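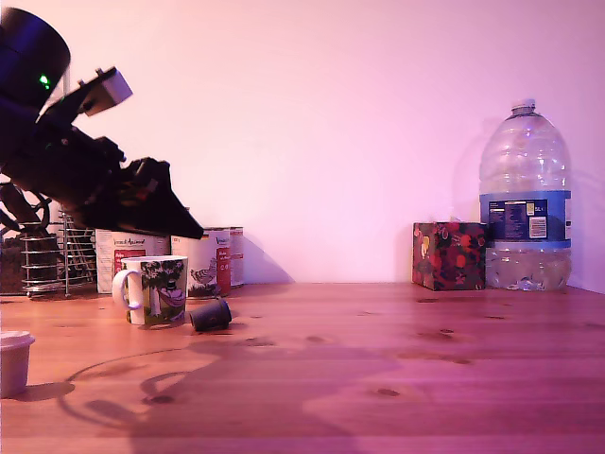

4. Workspace Rules for Tabletop Recording

4.1 Scope

The rules in this section apply to any session in which an arm handles household objects on a table and the camera record is kept for later use. They grew out of the Edisix sessions and were written down in their present form on April 2, 2019. Earlier sessions followed habits passed from one operator to the next, and those habits differed. Vergara cleared the table between episodes, Montes left it as it was, and the logs did not say which had been done. When the two sets were merged, we could not separate a change in arm behavior from a change in the table.

We do not treat these rules as a safety standard. Speed limits, stop buttons and guarding are covered by the laboratory's own procedure, which every operator signs before working alone. What follows concerns the layout of the table, the state of the light and the notes that go with each episode.

4.2 Objects and layout

Objects must be ordinary items in their ordinary packaging. Labels stay on. An object may be partly hidden by another, and a small item may be stacked on a larger one, provided the layout sheet says so. In Figure 3, for instance, a short can rests on top of two larger ones, and the sheet for such a layout must list it as a stacked item with its support named. A sheet that says only "cans, left side" is returned to the operator.

Items against the wall are treated as fixed unless the sheet marks them as movable. The operator still enters them by name. Amegashie argued for leaving fixed items off the sheet to save time, and we tried this for 2 weeks in July of the previous year. It saved very little. Several bottles and boxes were swapped during that period without a note, and 9 episodes had to be dropped.

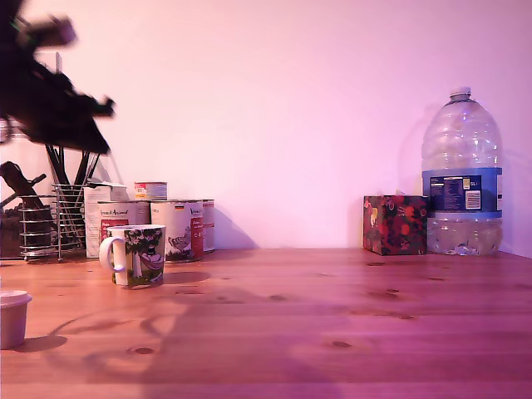 Figure 3. Table layout with the arm at upper left. The mug and cans stand on the left side; the floral tissue box and water bottle stand against the wall on the right.

Open table surface must be kept between the handled group and the fixed items whenever the table allows it. The gap gives the arm somewhere to place an object without crossing anything else, and it lets a reviewer judge a placement by eye. We set no minimum width. Tables differ, and a fixed number taken from one of them was ignored on the others.

4.3 Lighting and shadow

Colored light is permitted. It must be recorded as a setting on the sheet, and it must not be changed within an episode. The arm may cast a shadow on the table, including across the area where objects are placed. Operators used to move the lamp to get rid of it, which produced a different light in nearly every episode. Under the present rule the lamp stays where it is and the shadow is accepted.

Blur of the arm during motion is also accepted. Frames are not removed for blur alone. A frame in which the arm is sharp and the handled object cannot be found is flagged for review.

4.4 Approach and clearance

When the gripper is above a group of objects, the operator must be able to tell which one is the target before the descent begins. The target is named in the episode note in advance, and it is not edited afterward — even if the arm closes on something else. A wrong grasp with a correct note is a usable record. A corrected note is not. 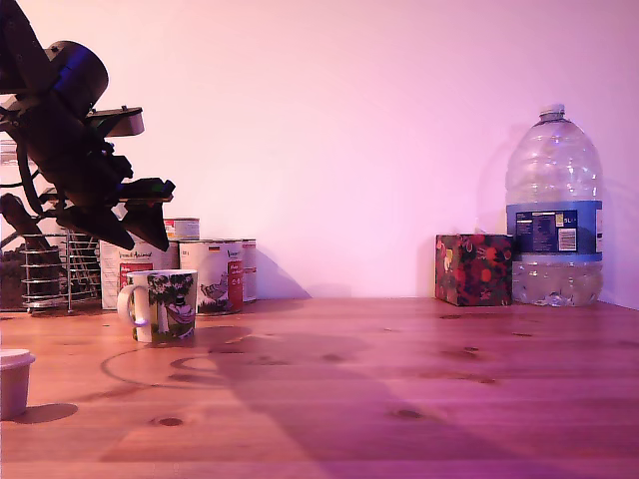

Figure 4. Gripper above the mug and tins. With several items this close together, the target must be stated in the note before the descent.

Cables on the outside of the arm are checked by hand before the first episode and again after any change of gripper. The check is entered even when no fault is found. Tall items near the base side of the table, such as racks and utensil holders, are listed under a separate heading so that the operator reads them before starting.

4.5 Review

Each sheet is read by a second person who was not present at the session. For the data used in this paper the readers were Aguirre and Manzano. They read 700 sheets and accepted 514 without comment. Most of the others were returned for a missing light setting or an unnamed item, and these were completed from the camera record where possible. Sheets with a missing target note could not be repaired, and the matching episodes were left out of the results in Section 5.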